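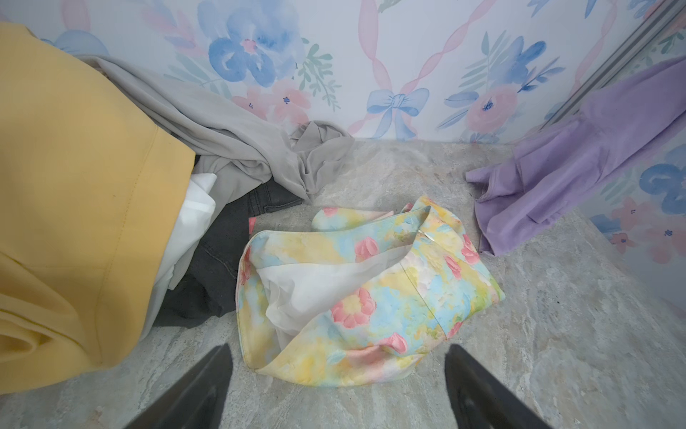
*The floral one with the white lining, mustard beside it, lavender on the right. Still sorting!*

**jennylyn_s** wrote:

Hi all, back again with the Great Closet Clear-Out. I've got the clothes down on the floor by the flowered wallpaper and I'm trying to decide how to wash them before they go in the bins for the fall sale at Prescombe in September. My aunt Erlinda always did everything in one cold load and hung it in the yard, and her things lasted forever, so part of me wants to do just that and be finished before supper.

What's stopping me is the mix. The watercolor print is light, the mustard is a pretty heavy cloth, there's charcoal denim, and then that lavender velvety piece with the ruffled cuff (my favorite, and I don't want to be the one who ruins it). How would you split these up? I have a plain top loader, five mesh bags, and one free evening.

---

**rodel_t** wrote:

Hi Jennylyn, nice to see you back! I'd do three loads and not feel bad about it. Denim by itself, or with other dark things if you have them. Mustard by itself the first time, because that color has burned me before. I had a mustard tablecloth from my mother's house in Buenaventura that turned a whole set of napkins the shade of weak tea, and I still hear about it at Christmas. Then the pale things together, cold, gentle.

The lavender I'd turn inside out and put in one of your mesh bags. Hang it to dry and don't let the dryer anywhere near it.

---

**amado.c** wrote:

I'm going to disagree a little with Rodel, with love. Three loads for that many clothes is a lot of water. If they've all been washed a few times already the colors have mostly settled. Take a damp white rag, press it on an inside seam of the mustard and count to 12. Clean rag, in it goes with the denim. I've done it this way for years and the only thing I ever dyed was a sock, and it was my sock.

I do agree on the velvety one. Hand wash if you have the patience for it.

---

**rodel_t** wrote:

Amado, a damp rag and a 40 minute wash are two very different things! But okay, if the rag comes up clean I'll allow the mustard in with the denim. Never with the white.

---

**jennylyn_s** wrote:

You two are the reason I keep coming here. Went and did the rag test on the mustard and there was a faint smudge, so Rodel gets this round. 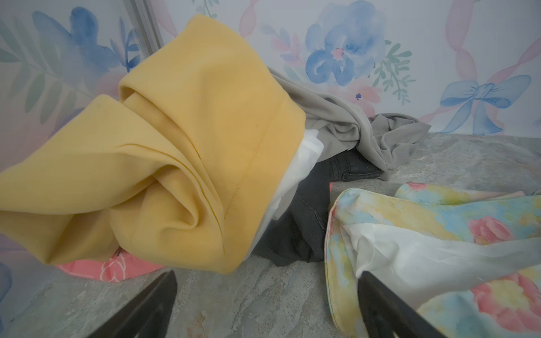

**Should a lined garment be turned inside out before washing?**
Turn it inside out if the lining is sturdy, and leave it right side out in a mesh bag if the lining is thin enough to snag.

That's from the little laundry card Erlinda used to keep taped inside her cupboard door, and I copied it out years ago. So the floral goes in a bag, right side out. The light gray knit I hadn't even thought about, and now I'm second-guessing that too. With the pale things, or on its own?

---

**jayson_ocampo** wrote:

Pale things, in a bag, and lay it flat on a towel afterward. A knit on a hanger grows shoulders, and you can't really get rid of them.

One small thing about spin speed, if your machine lets you pick. I never go over 900 on anything lined. My old Reltolano had two speeds, off and airplane, and it twisted the lining in my wife's good skirt so badly that it took me a whole evening with the iron to get it to hang straight again.

---

**amado.c** wrote:

Jayson is right about knits. I'd go slower still on the spin, but I also have a covered porch and nowhere to be.

Jennylyn, are you using the Omora soap flakes you told us about in the spring? Dissolve them in warm water first if so. They clump in a cold wash and you get white streaks on denim, which then have to be rinsed out all over again.

---

**jennylyn_s** wrote:

Yes, the flakes, and thank you, I would have thrown them straight in! Plan is mustard first, then denim, then the pale load with the knit and the floral bagged. Lavender in the sink tomorrow morning with the radio on. I have nearly a full box of flakes, so that should cover it.

Rodel, what did you finally do with the napkins?

---

**rodel_t** wrote:

Dyed all of them with actual tea so they'd match. My sister thinks I bought them that way.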